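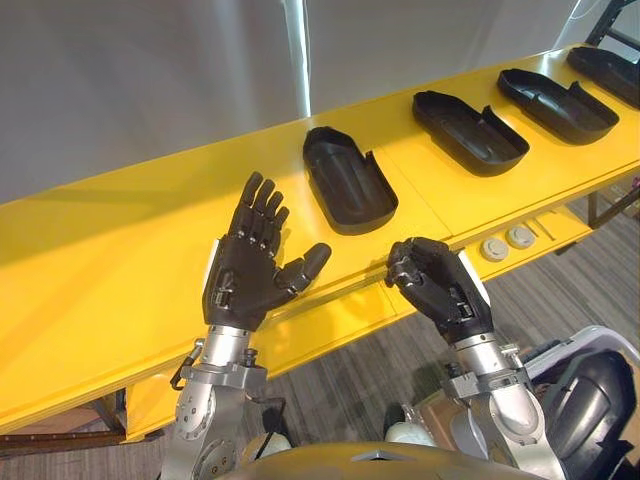

Frequently asked questions: Preltora handling study

What does the study examine?
Whether a humanoid robot can learn to move moulded plastic parts between a bench and a bin by imitating recorded demonstrations.

How much data was used?
The first policy was trained on 614 demonstrations. A second used 2,363, collected under the same protocol.
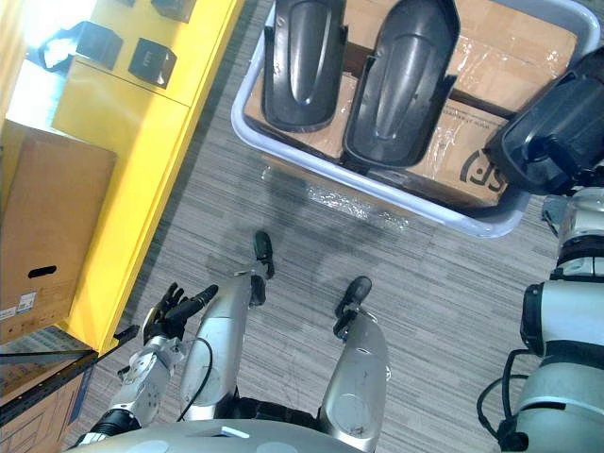
How is a trial scored?
Each policy is given 100 trials. A trial counts as a success only if the part is released inside the bin – partial placements are recorded separately.

Are the recordings available?
Yes, for research use. Requests should be sent to Nusrat Rizvi at the Memon Laboratory and are normally answered by the following Sunday.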